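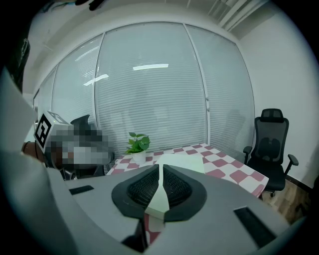

Table setup, checkered cloth on, plant left of center, marker cube on the left.

June, 4:45 pm
by Lalit Gautam

Table clearing again. Question from Omprakash is still the same one: can the arm do a normal kitchen table yet, or only our nice bare bench. My answer today, bench yes, table no.

Hand-held demos first. Grip feels fine on the pot if you come in low, under the leaves. Come in high and you push the leaves around and the pot goes with them. Do NOT squeeze the rim.

Flat white sheet is the hard one. Fingers want an edge to get under and on cloth there isnt one. Dragging it to the table edge works by hand. Policy trained on the Kandpal set tries to pinch straight down, grabs cloth, whole tablecloth moves. Ran it 33 times, sheet came up clean on 5. A kid would do better.

Checks may be throwing off the tracking too, repeating pattern everywhere. Omprakash thinks its the blinds. Could be both. Try plain cloth next, change nothing else!!

Isgate wants table wiping by end of the month. Told them pick up first, wipe later. Vadance fingers are stiffer, worth a try on the sheet, angled tip might slide under beter.

Need about 2,000 demos before retraining, we are well short. Whoever goes next, recalibrate before you start and write down which cloth.

- ask Stuvatberg re spare finger pieces
- chair: push it in, elbow keeps hitting the armrest
- OS to check the cube mount

Last updated: June, 6:10 pm
Contact the lab desk | © Isgate Workshop Notes | Back to top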